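Textile Care and Finishing, Unit 4
Handout: Preparing cloth before cutting
Tutor: Gladys Mbwambo

Bring this handout to the practical. You will also need your sample book, a soft pencil and the 50 cm rule from your kit.

Why cloth changes size

Woven cloth is made under tension. The warp threads are stretched on the loom, and the cloth is pulled again when it is dyed, dried and rolled. Some of that stretch stays in it until the first wash, when the fibres swell and the threads draw back to a shorter length. Cotton and linen do this most. Wool shrinks for a second reason: its fibres have scales that lock together when they are rubbed in warm water. Polyester hardly moves unless it is overheated.

Most of the shrinkage is along the warp. A pair of curtains cut from unwashed cotton can be the right width and still hang short.

Working out shrinkage

Mark a square on the cloth 200 mm each way, well in from the selvedge. Wash and dry the piece as the finished article will be washed and dried, then measure again. Take the new length from the old, divide by the old and multiply by 100. If the 200 mm line now measures 194 mm, the loss is 6 mm, or 3 per cent.

Do warp and weft separately and write down both. Students often average the two, and the answer is then no use for cutting.

Tolera Jemal's worked figures for the Dulley cotton are in the shared folder. Check your method against his before the practical.

Finding the grain

Straight grain runs parallel to the selvedge. Cross grain runs at right angles to it. The bias is any line between the two, and the true bias is at 45 degrees.

To straighten a cut end, snip into the selvedge, catch one weft thread and draw it out gently. Cut along the gap it leaves. On a close weave the thread will break, so pick it up again where it broke and carry on. Tearing is quicker but it bruises the edge and should be kept for plain cottons.

If the corners are still not square after this, the cloth is off grain. Pull it on the short diagonal, working down the length, then press. Cloth with a resin finish will not move and has to be used as it is.

Laying out

Spread the cloth on a flat surface with the right side down. Smooth it from the middle outwards with the flat of the hand. Do not drag it by the edges — this puts back the stretch you have just washed out. Large pieces should be fully supported, as the weight of an overhang will pull the grain out of line.

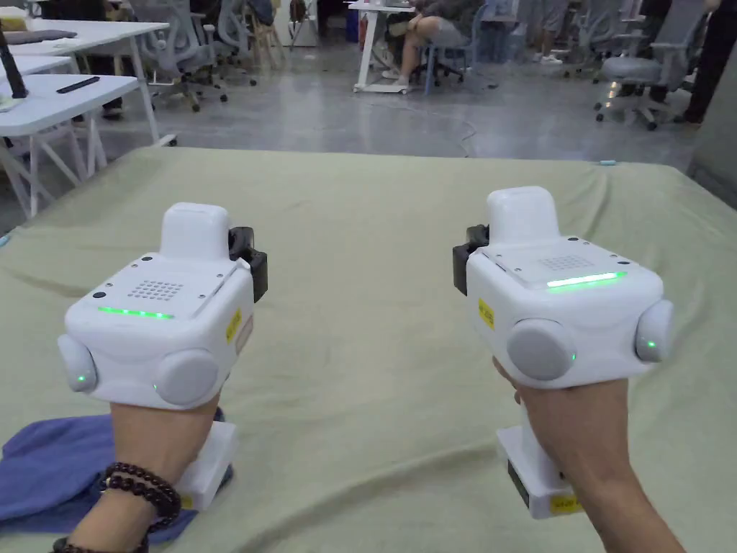

Pressing

Pressing means lifting the iron and setting it down. Ironing means sliding it. Before cutting, press only, and go with the straight grain. Let the cloth cool flat before you move it.

Use a pressing cloth on wool and on anything dark. Eamon Egan's notes from Unit 3 have the temperature table.

For the practical

Each pair will test one cotton and one wool from the Fidbridge bundle. Leave the washed samples to rest for 12 hours before the second measurement. Enter results on the sheet by the door and staple a copy into your sample book.

Written work is due in April. Questions about extensions go to Tsion Moges.

Handout revised 28/03/2025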